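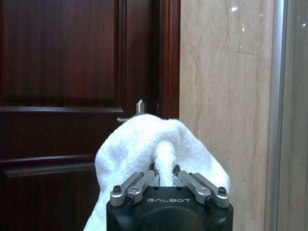 Housekeeping for Small Guest Houses
Session 9: the compact bathroom, towels to door
Tutor's notes, Kirsten Turcotte

Print | E-mail

Hello again! These are the notes I promised to those of you who couldn't write fast enough (and to Keir MacBrayne, who missed the lot and owes me a biscuit). They follow what I said on the day, more or less, with a few bits I forgot and have put back in. Bring them with you next time because we'll be doing the timed run.

Towels first

I always start with towels, even though they go back in last. Get the used ones out of the room before you spray anything. A white terry towel left over the side while you're squirting limescale remover about is a towel you'll be washing twice, and some of the coloured cleaners never come out at all.

White terry is what I'd buy for a small place. You can wash it hot, you can see when it isn't clean, and when one goes missing the replacement will match. The loops are what soak up the water, so look after them. Go easy on fabric softener – I use none – and give each towel a good hard shake before it goes in the dryer and another when it comes out. If you find a pulled loop, snip it level with small scissors. Please don't tug it, you'll get a ladder right across.

For folding, I do bath towels in thirds lengthways, then in half, then in half again, with the fold facing the guest. Iona Aitken asked about rolling them instead. Roll if your shelf is narrow, by all means, but pick one way and have everybody stick to it. At Flestovdale we had two people folding and one rolling, and the linen cupboard looked like a jumble sale.

Allowance per guest: 2 towels, one bath and one hand. The bath mat is counted by the room.

Reading the room

Before you touch anything, stand and have a look. I mean it, ten seconds with your hands by your sides. Small bathrooms are quick to clean and very easy to do in the wrong order, and if the shower is close to the door you can box yourself in behind your own wet floor.

Have a go with this one. It's a good room to practise on: beige marble-pattern tiles, a dark wooden door, a shower enclosure with a curved sliding panel, and the waste basket tucked in the corner between the two. Write down your order of work before you turn over to mine. Think about where the drips will land, where your caddy is going to stand, and what your sleeve will brush against when you reach for the high corner shelf.

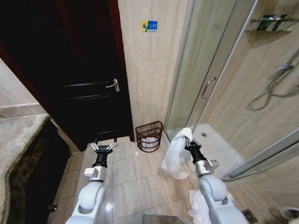
My order, for what it's worth

1. Basket. Lift the liner out, tie it, put it outside the door. A woven wire basket gathers fluff in the weave, so go over it with an old dry paintbrush and then a damp cloth. New liner in, edges folded down evenly.

2. Shower, top to bottom. Bottles off the corner shelf, wipe the shelf, wipe the bottoms of the bottles (they leave rings), and put them back as you found them. A guest's own things go back exactly where the guest had them. Then the wall tiles, the shower head and its bracket, and the hose. Run your cloth down the hose with a slight twist so it gets between the coils.

3. Glass. Squeegee from the top in overlapping strokes and dry the blade each time. On a curved panel use a short blade, the long ones won't follow the bend. Dry the metal framing separately or you'll have water spots by lunchtime.

4. Tray and drain. Hair out first, then rinse. Get along the raised lip, where soap likes to sit.

5. Vanity top. If it's real marble, no vinegar and no limescale remover, ever. Acid eats the shine and you can't polish it back with a cloth. If you don't know whether it's real, treat it as though it is. Vilja Partanen's tip was a drop of washing-up liquid in warm water and a dry buff afterwards, and I can't improve on that.

6. Door, both sides. Most people skip this one, so it gets a section of its own.

7. Floor, backing out towards the doorway.

Doors and handles

I have a soft spot for a panelled door in a dark glossy finish, but it does show everything. Dust settles on the mouldings, and splashes dry pale on the dark wood. Go round the recessed edges of each panel first with a soft brush, then wipe the flat parts with a barely damp cloth, following the grain. Dry straight after. Never spray on to the door itself – spray the cloth.

Do the lever and the plate behind it last, with a clean cloth. Everyone who uses the room has had hold of that handle, so give it disinfectant, leave it for as long as the bottle tells you, and then buff it. Tuck a corner of the cloth behind the lever too. And don't forget the casing on the latch side, at hand height.

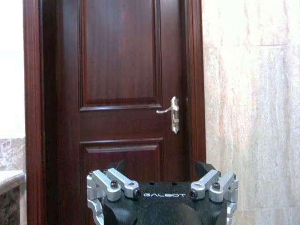

For next time

The timed run is 16 minutes for the whole bathroom, towels included. Dougal Morrison will have the stopwatch and I'll be following you round with a white cloth, so do the tops of things! Bring your own gloves, a short squeegee and two cloths of different colours, one for the shower and basin and the other for the door. If you'd like to practise folding at home first, any old bath towel will do.

Print | E-mail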